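Wednesday, after lunch

Bread bin money went on the tubs in the end. I ordered the brown ones from Zusedholm, the deep kind with the gray latches at both ends, and kept one out on the table this morning to practice with before I put any food in it. The lid comes off all in one piece and has a handle in the middle. 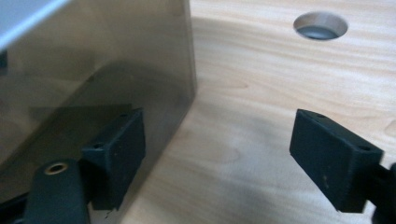
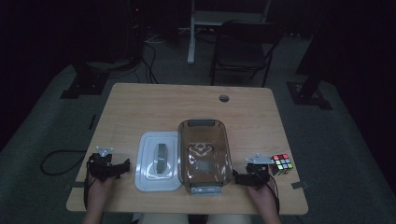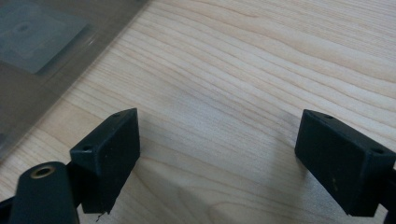

Tobiloba Sani wrote back that the brown is fine for rice and lentils but she wouldn't keep flour in it, she can never tell how far down it has gone until she lifts the lid. She has hers on the bottom shelf with a strip of tape on the side and the month written on it.

I will do the tape. Flour can stay in the old tin from Abou Zeid.

Measured the shelf again: 10 inches clear, so one tub per shelf with the lid on and room to get a hand to the latches. I want the long-grain rice in the first one, then the red lentils. The oats can wait for September.

Still to do: wash the tub and lid, dry them overnight, wipe down the pantry, find the tape. The receipt is in the drawer with the Plusach one. I have 7 days to send anything back.

Soup tonight.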